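Juraj Sýkora has packed housewares at the Randville building for long enough to remember when the line was all hands. Now half his shift goes to showing machines how to do it.

"I'm still on the clock as a packer," he says. "Just, most days I sit down for it. My back likes that. My paycheck is the same, I checked."

The program is called Fladuvura, started last September. Two stations, one per shift. Workers wear or hold the grippers and run through a small job again and again, and the recordings go to the people who train the arms. Target is 100 good runs a shift. Sýkora's best week was 618, he says, and he paid for it in the wrists.

"You slow down. That's the hard part. Twenty years of going fast and they want it slow and the same everytime."
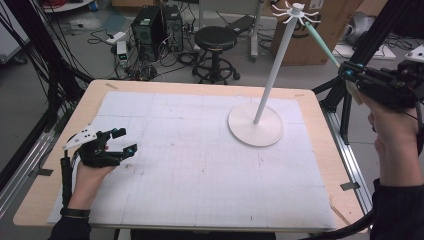
One gripper strapped to the left hand, another held in the right, at the mug tree station.

Eugénie Lacroix runs the floor and takes most of the questions about jobs. No layoffs so far, she says. But she hasn't replaced the 2 packers who left in spring, and she doesn't pretend that's unrelated.

"People ask me straight out, am I teaching the thing that takes my spot. I say I don't know. What I could get them was first pick of the operator jobs, in writing."

Did they want that? Some. Sýkora put his name in. Others on the Yule line, the seasonal stuff, said no thanks and stayed with boxes, which is allowed.

What does he miss? The talk, mostly. Packing you stood across from someone. "Here I say good morning to a mug stand." He laughs, then goes back to teh wrists. He wants shorter turns at the station. Lacroix says she's asked for it and should hear back before the fall rush.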